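양팔 셀 그리퍼끼리 충돌. 비슷한 경험 있으신 분

자동화 현장 게시판 > 고장/안전
조회 108

dusten_정비
급해서 두서없이 씁니다.
양팔 셀이고 왼팔이 금속 스페이서를 파란 지그에 꽂고 오른팔이 다음 거 넘겨받는 작업입니다. 어제 오후에 넘겨받는 자리에서 핑거 끝끼리 박았어요. 소리 꽤 컸음. 컨트롤러는 과부하 한번 뜨고 그냥 다음 스텝으로 진행. 이게 제일 무서움. 멈췄어야 되는거 아닌가요?
비상정지는 제가 손으로 눌렀습니다. 다친 사람 없고요.
지금까지 확인한거
- 핑거 볼트 풀림 없음
- 원점 다시 잡음, 2mm 틀어져 있었음
- 과부하 임계값 누가 올려놨음. 이력 없음
손목 카메라 사진 올립니다.

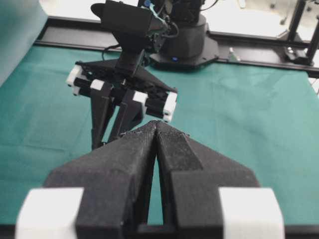
손목캠, 두 장 다 핑거 쪽
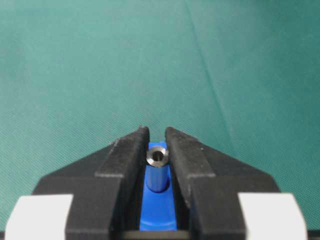 원점이 왜 틀어졌는지를 모르겠어요. 전날까지 멀쩡했고 프로그램도 안 건드렸습니다. 레일에 베이스 물린 쪽이 밀린 건지 엔코더인지.. 야간조가 뭐 했는지는 물어보는 중.

니벤라인2호
레일부터 보세요. 우리도 베이스 고정볼트 토크 빠져서 조금씩 밀린 적 있음. 원점만 다시 잡으면 며칠 있다 또 박습니다.

arm_jockey
엔코더 배터리요. 전원 한번 내렸다 올린 적 없어요? 배터리 약하면 그때 값 튐. 레일은 아닐듯, 밀렸으면 지그 쪽 삽입도 같이 안 맞았겠죠

니벤라인2호
@arm_jockey 오른팔 베이스만 밀렸으면 왼팔 삽입은 멀쩡하죠. 베이스 따로잖아요. 글 다시 읽어보시길

arm_jockey
아 그건 맞네요. 그래도 배터리 먼저. 5분이면 잽니다

dusten_정비
정전은 없었는데 점심때 차단기 내린 사람이 있다고 방금 들었습니다. 하.. 배터리 재보고 올게요

safety_이내스
원인 찾는 것도 좋은데 순서가 틀렸어요. 임계값부터 원복하고 파라미터 잠그세요. 충돌하고도 다음 스텝 가는 장비 옆에서 사람이 볼트 조이고 있는 거잖아요. 저 같으면 전원 잠그고 태그 걸고 시작합니다.

fovport_현장
솔직히 좀 과한듯. 소형 팔인데요. 임계값 낮추면 삽입할 때마다 알람 떠서 생산이 안됩니다. 저희도 올려서 씁니다

safety_이내스
@fovport_현장 작다고 손가락 안 다치는거 아닙니다. 삽입 구간만 따로 올리면 되지 전 구간을 왜 올려요. 그리고 올렸으면 기록을 남겨야죠. 여긴 이력도 없다잖아요.

fovport_현장
구간별로 되는 컨트롤러면 그렇게 하는게 맞죠. 우리껀 구형이라 안됨

ivum_초보
질문이요. 과부하 떴는데 왜 안멈춘건가요? 알람이랑 정지가 따로에요?

니벤라인2호
@ivum_초보 따로인 기종 많아요. 경고만 띄우고 정지는 더 높은 값에서 걸림. 올려놓은 값이 정지 쪽이면 글쓴이처럼 됩니다

dusten_정비
결과 올립니다. 오른팔 배터리 기준치 밑. 왼팔은 정상. 배터리 교체하고 원점 다시 잡았고요.
근데 레일도 봤더니 오른팔 베이스 볼트 하나 덜 조여져 있었음. 두 분 다 맞은 셈인데 뭐가 진짜 원인인진 모르겠습니다. 마킹펜으로 선 그어놨어요 밀리는지 보려고.
임계값은 원복. 삽입 구간에서 알람 한번 떴는데 속도 줄이니까 안뜸. 사이클 조금 늘어난건 제가 욕먹기로.

arm_jockey
핑거 끝도 재보세요. 박은 다음에 미세하게 휘어있으면 스페이서 비스듬히 물립니다. 눈으론 모름

safety_이내스
교체한 날짜랑 바꾼 값 종이로라도 붙여두세요. 그리고 저속으로 45사이클은 돌려보고 양산 넣으시고요. 첫 몇번은 비상정지에 손 올리고

dusten_정비
넵 지금 저속으로 돌리는 중입니다. 핑거는 예비품이 있어서 내일 오전에 갈면서 같이 재볼게요. 임계값 올린 사람은 아직 못찾음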